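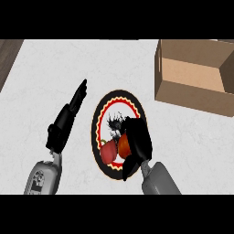 Just put hands on it and stop faffing, grippers are for factories. That was the whole reply I got when I posted in the projects section on Thursday, and a couple of people agreed with it, so asking again here with more detail.

Parallel grippers or hands for a two arm kitchen bench build?

Building it in the shared workshop in Plaltville. Two arms, bench mounted, side by side. Job is dead simple on paper, veg off a plate and into a cardboard box. Still all in sim at the moment, no metal cut, arms not even ordered. Table, plate and box stay put, I only swap what's on the ends of the arms.

With the grippers, peppers on a plate are awkward. Fat, shiny, lumpy, and the fingers have to come down somewhere near the rim. If the jaw is too low it fouls the plate, too high and I'm pinching the shoulder of the pepper and it wants to roll.

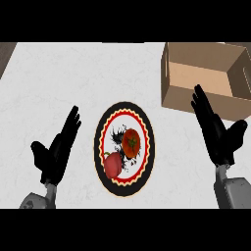
Hands ought to wrap round things better but I've got so many more joints to drive and my controller code is a mess allready. Also the price. The Vatton hands are well over 500 each, and I need a left and a right. Grippers I could print.

Budget for the ends is 1,041 all in, that's what's left in the pot. Want something moving by July. Which would you go for? And does anyone mix, one of each?

Posted by benchrat_two

solderandtea

Grippers. Print them, break them, print them again. You will break them.

Your rolling problem sounds like flat finger pads to me. Had the same with onions. Shallow V in the pad, thin rubber glued on, and drop the closing speed right down. Mine took nine goes to get a V that worked on big and small stuff, so don't do them in nice filament to start with.

For the rim: come in at an angle, not straight down. Or use the other arm to steady the plate, you've got two, may as well. Check friction in the sim as well. Default numbers are usually silly and everything either glues itself to the pad or shoots off the table. Weigh a real pepper and put that in.

Mixing is fine mechanicaly but you end up with two sets of grasp code. I wouldn't for a first build.

kettle_on_9

hands look cooler

m3_washers

Disagree a bit with the top answer, though not on cost. If the job stays as veg into a box then yes, grippers, done. If you think you'll want it to open the box flaps or pick up a cloth later then you'll be wanting fingers and you'll be rewriting everything anyway.

What I'd do is pick the mount now and leave the end till later. Same bolt pattern on both wrists, one connector, enough wires through for a hand even if you only use 3 of them for a gripper. Ghauri do a cheap quick change plate, bit of play in it but ok for peppers. Get the gripper going on that, then borrow a hand if you can. The Gistberg workshop had a pair on loan last year, worth an email, don't know if they've still got them.

Do watch the box wall when you swap. A hand with the fingers out is a lot longer than you think and the paths you had for the gripper won't clear it. I clipped mine and pushed the box clean off the bench.

benchrat_two

Ta both. Going with printed grippers and the quick change plate. V pads are on the printer now, will try the angled approach in sim tonight and post the grasp settings if they're any good.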